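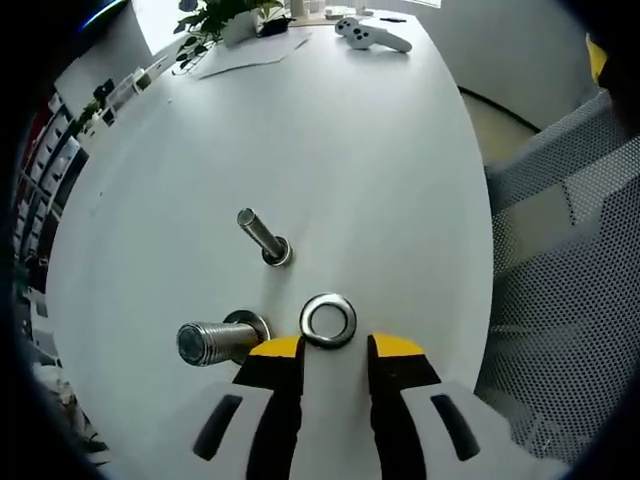 Search this site
Search

Speaker notes – Keeping a village choir library in order

Talk for the Cerkness singing weekend. Text as prepared, 15 Dec 2019. Slides are separate.

Slide 1

Good morning. My name is Torunn Viklund and I have looked after the music library of the Cerkness choir for nine years. Before me it was Anastasia Tsoukalas, and a good part of what I will tell you is her system. I changed the labels and left the rest alone.

I will talk for half an hour and then take questions. If you can't hear me at the back, put your hand up now.

Slide 2 – What we own

We have 331 titles. That means pieces, not copies. A title can be a single sheet or a full oratorio in vocal score. The largest set is 66 copies, bought when the choir was twice its present size. We sing it every few years and most of the copies stay in the box.

When I took over there was a card index and a notebook, and the two did not agree. The notebook was closer to the truth. If you inherit two lists, take one to the shelf and check it before you type anything. I typed first and had to do it over.

Slide 3 – Numbering

Each title gets a number in the order it arrives. We do not sort by composer. Anastasia tried that in the beginning, and every new purchase under B meant moving half the shelf. With running numbers, the new box goes at the end. The composer, the voicing and the season are in the spreadsheet, and you search there.

The highest number in use is 340, so there are gaps. Those are titles we gave away or wore out. We don't reuse the numbers. A singer will find an old copy in a piano bench ten years later, and the number on the cover should still point to the right piece.

(Pause here. Someone always asks about composers with two spellings. Pick one spelling and write the other in the notes column.)

Slide 4 – Copies

Every copy has its title number and a copy number, written in pencil, top right of the cover. No stickers on old paper. The glue goes brown and takes the print with it. For newer scores with a coated cover, a small label inside the front is fine.

Each singer has the same copy number all season. If you are number 14, you are 14 in everything. It saves writing a new list for each piece, and when a score is left on a chair you know who to call.

Slide 5 – Handing out and getting back

We hand out in September, at the first rehearsal, in one envelope per singer. The contents are printed on the front. Singers check the contents and sign before they go home.

Getting music back is harder. We have tried 3 methods:

A reminder by email. We got about half of it back.
A deposit. People forgot they had paid it, and I had to keep the cash somewhere.
Collecting at the door straight after the concert, in the same envelopes. We still do this one.

Two people at the door is enough. One takes the envelope and the other ticks the list. Do it before the food comes out.

Slide 6 – Repairs

Use paper tape sold for documents. Office tape turns yellow and shrinks. For loose staples, open them by hand with a blunt knife and put in new ones through the same holes. If a page is missing, write that on the cover and take the copy out of use until you have dealt with it with the publisher.

Do not fix everything. A soft corner on a copy that gets used twice in ten years can wait.

Slide 7 – Lending to other choirs

We lend to Trivura and Serska, and they lend to us. The terms fit on one page: how many copies, the return date, and who pays for lost ones. Both sides count at pickup. The Pintér psalm settings have been to Serska twice and came back complete both times – with better pencil marks than ours, too.

Hired music is a different matter. Keep it on its own shelf, never mix it with your own sets, and erase the markings before it goes back. Allow a full evening for the erasing.

Slide 8 – Questions

Blank copies of the loan form and the envelope sheet are on the table by the coffee. Take one of each. The spreadsheet I can send by email, so leave your address on the list.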